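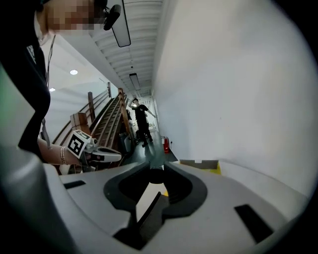 Majdi Sfeir wrote back after trying the first draft of this guide that he had squared the marker by eye, skipped the walk test, and spent a whole evening wondering why his jaw readings wandered. He asked for the walk test to be moved up front and put in plain words, so it now has its own section. Thanks, Majdi!

4. Marker and walk test

You've got a printed gripper in your hand that opens and closes. This is the fun part, where the Drenura hand tool starts to know where it is. Set aside 30 minutes the first time. Once you've done it twice you'll fly through it.

You will need:
The assembled hand tool
One square marker, printed and glued to its backing plate
A 2 mm hex key
The Zirklow logger, installed in section 3
A hallway or other long stretch with clear walking space

4.1 Fitting the marker

1. Put the tool on a bench with the jaw facing away from you.
2. Slide the marker plate onto its post. The black border must be complete on all four sides, so trim the paper outside the border only.
3. Tilt the plate until the logger shows a green outline, then tighten the screw. Finger tight plus a quarter turn is plenty.
4. Open and close the jaw slowly. The outline should stay on the marker the whole way.

Note: Matte paper works much better than glossy. Chae-won Choo laminated hers and got great results in the shade and nothing at all under ceiling lights.

Caution: Don't glue the plate to the shell. You will want to take it off again, and the shell cracks before the glue lets go.

4.2 Walk test

1. Pick your route and clear it. Keep off stairs for this test, and don't park gear in front of a fire extinguisher or a door.
2. Start a new log and hold still until the logger shows Ok.
3. Walk at an easy pace to the far end, holding the tool the way you would to pick up a mug.
4. Turn, walk back, and finish on the spot where you started.
5. Stop the log and read the closing error.

If the closing error is 53 mm or less, you're done with this section. My first good one came in just under that and I ran it again right away for the pure pleasure of it.

Note: Long blank walls are hard on tracking because there's so little for the camera to grab. If the error is high, tape a few posters or sheets of newspaper along the wall and try again.

Caution: Watch where you're going, not the jaw. If another person is in the hallway, agree on who stands still before you start.

4.3 If it goes wrong

Outline flickers: wipe the lens, then check the marker for a curled corner.

Logger never reaches Ok: add light, or start from a spot with more stuff in view.

Error code 111: the cable has worked loose at the tool end. Push it home until it clicks and start a new log.

Error grows on every run: the marker post is slipping. Go back to 4.1, step 3.

Keep your best log in the Cokgate folder under the name baseline. Section 5 uses it to set the jaw width.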